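Back in the garage at last, and what a winter project this is turning into! The old Skarero has 71 horsepower on a good day, and I've spent the whole of October and most of the holidays chasing a misfire above 3,261 rpm. New plugs, new leads, no change.

Then Aatos Ojala lent me his Benell scope — what a lovely thing — and there it was: the coil on cylinder 2 giving up as it warmed. A replacement was 25 quid from a breaker in Dranstead. I fitted it last night and grinned all the way round the ring road.

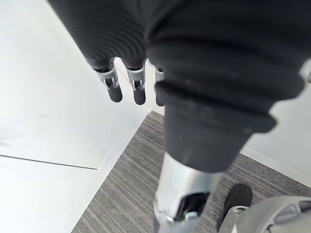

Ribbed fabric over the hand, dark-tipped fingers pointing down.

Next up, the fuel pump relay!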